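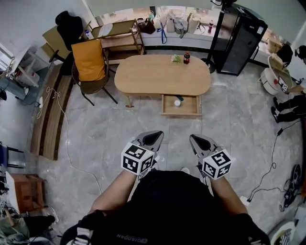 Catch layer, July tidy-up

Tuesday, 4 pm
By Ingeborg Brandes

Search the notebook Enter keywords Go

Finally got the Rellen gillnet logs to load without the whole thing falling over! The trouble was in the area codes (of course it was). Somebody at Wirkach had been typing the old codes with a trailing space, so the join to the catch areas quietly dropped 140 rows and I spent all morning thinking the fishery had closed early. Trimmed the field, ran it again, and now we have 2675 records in the table, which matches the paper tally in the grey binder.

Colour ramp is still ugly. I went back to the blues, but the low-catch areas vanish into the water on the printed version, so I'll try the orange one tomorrow.

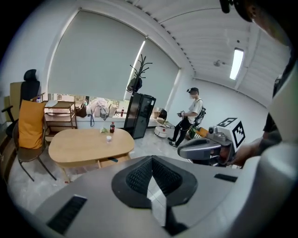 Boat days

Not mapped yet. Vogler counts a boat day as any day with a landing, and Gurndale counts any day the boat left the harbour, landing or no landing. You can be out up to 7 days on a slow trip and come home with one delivery slip, so the two columns can't just be added together. I've kept them apart for now, boatdays_v and boatdays_g, and please please don't merge them while I'm away from my desk.

Also, four of the Gurndale areas overlap along the eastern boundary. Slivers, mostly, but one is big enough to count the same fish twice. Snapping tolerance didn't fix it. I'll have to redraw that edge by hand from the chart.
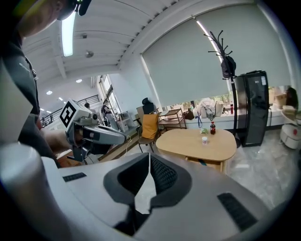 Ingeborg Brandes

Before I forget: the metadata still says "troll" in the abstract and it should say gillnet. I copied it over from the other layer and never changed it, sorry! Licence field is blank too.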